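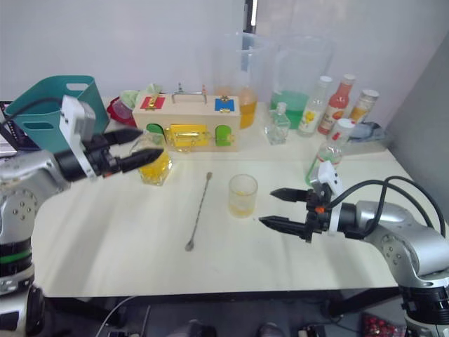 A short glass of something yellow on the white table.

29 Nov 2020

The management company for our building switched utility billing for all 126 units in April, and I have now spent enough time with the new statements to write down how they work. The vendor is Trura. The old method split the building's water bill by floor area. The new one splits it by occupant count, taken from the lease.

My unit is 566 square feet with one person on the lease. Under floor area I was paying close to the building average per person. Under occupant count my share dropped, and the family of four upstairs saw theirs go up by more than I saved, as the common-area deduction was also removed. The laundry room and the hose bibs are now inside the number we divide.

Check your lease addendum. Section 2 of mine says the method can be changed with written notice, but it also says common-area use is deducted before allocation. Those two sentences are still in force – I asked Mekdes Degefa in the leasing office and she confirmed that no new addendum was issued. I sent a letter asking for the deduction to be restored and the statements since April to be recalculated. No reply yet.

If you write your own letter, include the unit number, the statement dates and a copy of the addendum page. Send it to the office and keep the mailing receipt. The portal message form cuts off at 600 characters and does not take attachments.

Filed under: Renting, Utilities

Comments

Karthik Bhattacharjee: Same wording in my addendum, different building. Ours put the deduction back after the second letter.

Fathima Gunawardena: Does the occupant count include kids under two? Our statement says three and there are four of us.

Mitali Akanda: Ours counts everyone named on the lease, Fathima, babies too. Ask for the allocation sheet.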